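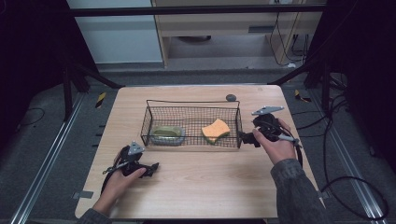 Yuzhen Shi once remarked that the quickest way to respect your own hands is to spend a morning teaching a machine to pick up a sponge, and that after years of writing motion plans she learned more about grasping from one October of recording than from all the planning before it. The remark is often repeated by people who work on Etora, a growing collection of two-handed tabletop demonstrations recorded with hand-held grippers.

Etora

Etora is a set of recorded demonstrations of everyday handling tasks, together with the working practice used to gather them. It is produced at a workshop in Runville and used to train robot arms by imitation. Each recording shows a person carrying out a short household task with a gripper in each hand. The gripper movements are stored alongside the camera pictures, and a learning system is later trained to produce similar movements from similar views. The collection holds more than 2000 demonstrations in its present form, spread over 13 task families.

The name covers both the data and the written guide that goes with it, and people tend to use it loosely for either. "Doing an Etora" means recording one complete session.

Background

Teaching a robot by showing it what to do is an old and very appealing idea. In the most familiar arrangement, a person steers the robot itself from a distance with a matching pair of arms or a set of controllers. The movements obtained this way already suit the robot, but the work is slow, and a whole robot is tied up for as long as the recording lasts. Delicate tasks can be tiring too, as the person steering feels little or nothing of the contact.

Hand-held grippers take a different path. The person holds the jaws directly and works at a table in much the same way as with a pair of kitchen tongs. Weight, friction and the small give of an object all come through to the fingers, and the pace of the work is far closer to ordinary human pace. No arm has to be present during recording. What is gained in ease has to be paid for later, when the free movement of a human wrist is fitted to a machine with its own reach and joint limits.

Etora began when Jinlong Jin and Vangelis Kontogiannis compared the two approaches on the same washing-up tasks. Their first hand-held set contained 286 demonstrations, nearly all of them concerned with dishes, sponges and containers. It was small and rather untidy, and it still trained a policy that could put a sponge away. The set is kept as a separate part of the collection, and newcomers are encouraged to watch it from beginning to end. It is a wonderful thing to see, mistakes and all.

Equipment

A recording place in the Runville layout consists of a light-coloured table inside a frame, with cameras looking down at the work from roughly the height of a person's head. Curtains hang at the sides to limit stray light and passing movement. The table is taped so that it keeps its place between sessions; a shift of a few centimetres is enough to make a morning's recordings disagree with the afternoon's.

The grippers are held low in the hands with the jaws pointing towards the work. Each has a mounting plate on top and a cable running back along the operator's arm. The Nulley pattern, named after the small firm that machined the first plates, is the one used for most of the collection. An earlier pattern with the cable leaving at the front was given up after it kept brushing against objects.

Objects are chosen from the sort of things found beside a sink or on a shelf. Wire mesh baskets are great favourites among the collectors. They are light enough to slide when nudged, their walls are thin, and a camera sees partly through them, so a system has to learn where the wall is without relying on a solid block of colour. Shallow dishes teach grasping by the rim. Sponges teach squeezing, and a sponge lying at a tilt offers quite a different grasp from one lying flat.

Course of a session

A session opens with a check of the grippers. The operator closes and opens each pair of jaws fully, touches the tips together in the middle of the table and holds still until the clocks agree. Then the objects are set out according to a start card, which gives their rough places and leaves the exact angle to whoever lays them down.

The operator reads the task aloud once. Typical wording is "take the sponge out of the basket with the right, steady the basket with the left". Recording starts with both grippers in view and ends with both grippers in view and still. Anything between those two moments is kept, fumbles included, unless an object leaves the table.

After 10 demonstrations the operator rests and the objects are changed. Jingyi Pan, who wrote most of the start cards, argued for this limit after noticing that tired hands take short cuts. They approach from the same side every time, and they begin to throw small things the last few centimetres. Both habits look perfectly good to a person watching and are very hard for a learning system to make sense of.

Sleeves should be plain, and dark or mid-coloured. Rings and watches come off. Talking is allowed, and sound is not stored.

Two-handed work

The use of both hands is the heart of the collection, and the part its makers are most excited about. A single gripper can move a sponge from one spot to another. A pair can hold a basket steady and reach inside it, tip a dish so that its edge rises, or pass something across the table without putting it down.

These tasks raise a question of timing that single-handed recordings never touch. When one hand steadies and the other lifts, the steadying hand has to arrive first and leave last. People do this without a thought. In early training runs the system copied the shape of each hand's path very well and got the order wrong, so that the basket was let go while the other gripper was still inside. The cure was surprisingly plain: operators were asked to pause for a breath once the first hand had made contact. The pause gave the system a clear moment to learn from, and later versions of the guide shortened it until it could hardly be noticed.

Handedness is recorded for each operator. Left-handed collectors were rare at first, and policies trained on the early set reached with the right gripper even when the object lay far to the left. Maja Sowa's sessions, all led with the left, did a good deal to balance this.

Variety

Etora's guide spends more pages on variety than on any other subject. The same task is repeated with the container turned, moved nearer or further away, and filled differently. Extra objects that play no part in the task are sometimes left on the table so that the system learns to leave them alone. These are known in the workshop as lodgers. A good lodger is dull, steady and roughly the size of something the operator might want to pick up.

Lighting is varied much less. The makers tried recording from early morning to nine in the evening beside an uncovered window, and found the changes too tangled up with changes of operator to be of use. Curtains have been drawn ever since.

Sorting and labelling

Every recording is watched by a second person before it enters the collection. The reviewer marks the moment of each grasp and release and gives the attempt one of three labels: clean, recovered or failed. Recovered attempts, in which something slips and is picked up again, are prized. A system trained on clean attempts alone has never seen trouble and tends to carry on with an empty gripper, while one that has watched plenty of recoveries will often go back for the object. Seeing an arm do this for the first time is a delight, and several of the project's talks end with exactly that clip.

Failed attempts are stored apart. They are used to train a separate judge that estimates whether a task has been completed.

Transfer to robot arms

Before training, each gripper path is tested against a model of the target arms. Paths that pass through an impossible posture are trimmed or set aside. Most of the losses come from reaching across the body, a movement that human shoulders allow quite happily and two table-mounted arms do not. The operator's guide therefore asks each hand to keep mainly to its own side, with crossings saved for tasks that need them.

The first arms used were a pair known in the workshop as Kong, a nickname that stuck to the software as well. Kong's jaws are the same shape as the hand-held ones, so that a view of the jaws during recording resembles the view during use. This likeness matters a great deal – changing the jaw tips on one side and leaving the other as it was has spoiled more training runs than any fault in the software.

Limitations

The collection is strong on light, rigid or springy objects and weak on cloth, liquids and anything heavy. Grip force is inferred from jaw opening and is unreliable for hard things. Cables restrict how far the wrists can turn, and some operators unconsciously avoid movements that would twist them. Tables in the collection are nearly all pale, and results on dark worktops have been mixed. A set recorded on darker surfaces is in preparation, along with start cards for drawers and lidded boxes.

See also
Learning from demonstration
Bimanual manipulation
Hand-held gripper
Remote operation of robots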